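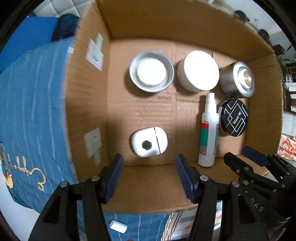
Henk Dierckx wrote to us in January that he had given up trying to work out what a euro costs. The rate on the evening news was one thing, the rate on his bank's website was another, and the rate on the payment confirmation was worse than both. He pays Schouten every month or so for stock, the invoices are in euros, and his customers pay him in Canadian dollars. He asked whether he was being overcharged or whether he was reading the numbers wrong.

A bit of each. Several other readers who import have asked much the same thing, so we are answering in the newsletter.

The rate you hear on the news is the mid-market rate. It sits halfway between what large dealers will pay for a currency and what they will sell it for. A small business is not offered that rate. Your bank or payment company adds a margin, and the margin is where most of the cost sits. A transfer advertised as free of fees still has a margin in it. The rate posted on a bank's public page often has a wider margin again, and it may have been set hours before you look at it.

Henk sent us his payment confirmations for the past year, 13 of them. Jolien Dewulf in our office went through them and compared the rate he got with the mid-market rate at the time each payment was booked. The margin came to $988 over the year, on top of the wire fees shown on his statements. On the largest invoice it was more than $155. None of this was hidden, strictly speaking. The rate was printed on every confirmation, but there was nothing beside it to compare it with.

If you want to do the same check, you need the exact time of the payment as well as the date. The euro can move enough between breakfast and lunch to swamp the margin you are trying to measure. If your confirmation has only a date on it, ask for the booking time. Take the mid-market rate for that time, multiply it by the euro amount, and subtract the result from what left your account. Do this for several payments. One on its own won't tell you much.

Then ask for a better rate. Henk phoned his bank with the figures in front of him and was moved to a narrower margin during the call. He also got a quote from Tranus. If you are comparing two providers, ask both for a quote on the same amount within a few minutes of each other, and ask for the total in Canadian dollars with every fee included. Comparing a quote from the morning with one from the afternoon is a waste of your time.

The second half of Henk's question was about timing. Schouten gives him 90 days to pay, and he has been in the habit of waiting until the last week. Over that stretch the dollar can rise or fall against the euro, and his selling prices are usually fixed by then. When the dollar drops, the goods have cost him more than he planned for. When it rises he has done a little better, and he admits he tends to remember those times.

There are three ordinary ways of dealing with this.

The first is to buy the euros when the invoice arrives and hold them in a euro account until it is due. You know your cost on day one. The drawback is that your cash is tied up for the whole term, and you have more or less thrown away the credit your supplier was giving you. Check whether the account has a monthly charge, and what it costs to send money out of it.

The second is a forward contract. You agree today on a rate for a date in the future and pay for the euros when that date comes. The forward rate will differ from today's rate, mainly due to the difference between Canadian and euro interest rates. That difference is not a forecast. We still hear people say the bank "expects" the euro to go up when they see a higher forward rate, and this is a misreading. Providers usually want a deposit, and they may ask for more if the market moves against your contract. You are also committed. If the order is cancelled, you still have to take the euros or pay to close the contract out.

The third is to do nothing and pay at whatever the rate is on the day. For a small invoice with a healthy markup this can be quite sensible. It becomes a problem when the markup is thin, or when a large order is priced to a customer months ahead.

Plenty of businesses mix these. Bram Cuypers at Trutach covers half of each large order with a forward and leaves the other half alone. He told us he stopped trying to pick the right moment after a poor year of it, and that he would sooner spend the time on freight. We have no quarrel with that. Whatever share you settle on, write it down and apply it the same way each time, so that a headline about interest rates doesn't change your mind halfway through an order.

On interest rates, we are asked every month where the dollar is headed and we don't know. Central bank decisions matter, but by the time one is announced a good part of it is normally in the price. The larger moves tend to follow a surprise. If a decision falls in the same week as a big payment of yours, expect quotes to jump around that morning and consider booking the day before, or waiting until things have settled.

One bookkeeping point. Record the invoice at the rate on the invoice date and the payment at the rate you actually got. The gap goes to foreign exchange gain or loss. Pieter Geerts still finds files where it has been lumped in with the cost of goods, and then the owner can't tell whether a supplier has become expensive or the dollar has been weak. Most accounting packages will do the split for you once the supplier is set up in euros.

Members of the Onberg import group can have a year's confirmations checked at no charge. Send them to Jolien by Friday, with booking times if you have them.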